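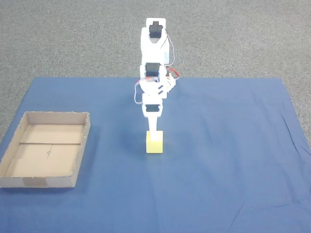 Demonstration gathering is the practice of recording a robot while it is guided through a task, so that a learning system can later be trained to carry out the same task without guidance. Each recording is called an episode, and a group of episodes made under the same conditions is called a set. The practice is most often taught and studied with pick-and-place work, in which one object is lifted and put down somewhere else. A typical small station has a plain ground colour, a single object and a receiving container, such as a blue cloth with a small yellow cube on it and an open cardboard tray at the left, with an arm of white brackets and black servo motors reaching down to the cube. The term covers the planning, recording, checking and storage of episodes. It does not normally include the training that follows.

Background

A robot arm can be programmed by listing the positions through which it must pass. This works well where the object is always found in the same place, and poorly where it is not. Demonstration gathering takes another course. A person guides the arm many times from many starting points, and the learning system is left to find the relation between what the camera records and how the joints move.

The approach became practical for schools, small workshops and private households as light arms driven by hobby-grade servo motors came into wider use. The loads such arms can lift are small, and their joints have some play in them, but neither fault prevents the recording of useful examples. Many of the working habits described in this article were developed on arms of this kind.

Contents of an episode

An episode contains at least two streams of information. The first is a series of pictures from one or more fixed cameras. The second is a series of joint positions, read from the motors at regular intervals. Most sets also hold the commands sent to the motors, which may differ slightly from the positions reached, particularly when the gripper has closed on something solid and can travel no further.

A short written instruction is usually attached, such as "put the cube in the tray". Where a set contains only one task the instruction is the same throughout. Where it contains several, the wording must be consistent, and a gathering plan will normally list the permitted phrases.

The streams must share a common clock. If the pictures lag behind the joint readings, the learning system will connect each movement with a view of the workspace that was already out of date. Errors of this kind are hard to see when an episode is played back at normal speed, and checkers are advised to step through the moment at which the gripper closes.

Methods of guidance

Three methods are in common use. In leader-follower guidance, the operator moves a second arm of similar shape and the working arm copies it. In hand guidance, the operator holds the working arm itself, with the motors relaxed. In remote guidance, a game controller, keyboard or tracked handle is used.

Leader-follower guidance is generally preferred for camera-based learning, as it keeps the operator's hands out of view. Hand guidance requires the least equipment but leaves fingers in the pictures, and the learning system may come to depend on them. Remote guidance is the slowest for beginners. Its episodes tend to contain pauses while the operator decides which control to use, and a trained system may reproduce the pauses along with the movement.

Arrangement of the workspace

The ground should contrast with the object and should not reflect glare. Cloth is widely used for this purpose, being cheap and easily replaced, although its creases shift when it is brushed by the gripper. Opinions differ on whether it should be smoothed between episodes. Smoothing gives a more uniform set. Leaving the creases gives the system some experience of the disorder it will meet in use.

Lighting should be recorded in the notes for each session. An arm lit from above throws a shadow that moves as the arm moves, and the shadow may fall across the object just before the grasp. A system trained only under such lighting can fail when the lamp is placed elsewhere. Strong overhead light may also bleach the upper face of a pale object, so that its colour is best judged from the sides.

Containers may be marked so that they can be returned to the same position or orientation after each session. Cables on the arm should be left with enough slack for the full range of travel, and checked for snagging at the wrist.

Variation and coverage

A set is said to have good coverage when the starting positions of the object are spread over the whole of the reachable area. Operators left to their own judgment tend to place the object where it is easiest to grasp. To counter this, a plan may divide the ground into cells and require an equal number of episodes from each.

The rotation of the object matters as much as its location. A cube presented squarely to the gripper can be taken with a straight descent, while a cube turned on the diagonal requires the wrist to turn first. Sets lacking diagonal starts commonly produce systems that press down on the corners.

The Greluven set

The Greluven set is a teaching collection of single-object episodes, assembled at the Pladness workshop under the direction of Sumeya Endale. The workshop recorded 562 episodes, of which 413 were kept after checking. A further plan calls for 200 episodes with the container moved to the opposite side of the ground, this arrangement being absent from the original collection.

The set is chiefly known for its treatment of failed grasps. Checkers at Pladness set aside any episode in which the object was dropped and not recovered, but kept 33 in which the operator missed, withdrew and tried again. Endale argued in the notes issued with the set that a system which has never been shown a recovery has no means of learning one. The notes were last revised on 09/09/2024.

The Gremau checking sheet

Pladness and several other workshops use the Gremau sheet, a one-page form completed by a person other than the operator. It asks whether the object was visible at the start, whether the arm began from its rest position, whether the release was clean, and whether anything unplanned entered the view. A single unfavourable answer does not exclude an episode. It must, however, be entered in the index, so that later users may filter the set as they wish.

Criticism

The main objection to small demonstration sets is that their results are difficult to compare. Two workshops may report success on the same task with different objects, camera heights and standards of success. The Ó Conaill review, which examined the written plans of small workshops, found that many did not state whether an object left leaning on the wall of a container was to be counted as placed. It recommended that the rule be written down before the first episode is recorded.

A second objection concerns the operator. Where one person records an entire set, the system learns that person's speed and habits of approach. Sharing the work among several operators reduces this effect but can introduce conflicting strategies, such as grasping from the front in one episode and from the side in the next. Most plans now name a preferred strategy and allow departures from it only where the arm cannot otherwise reach.

See also

Behaviour cloning
Episode index
Gripper
Leader-follower guidance
Rest position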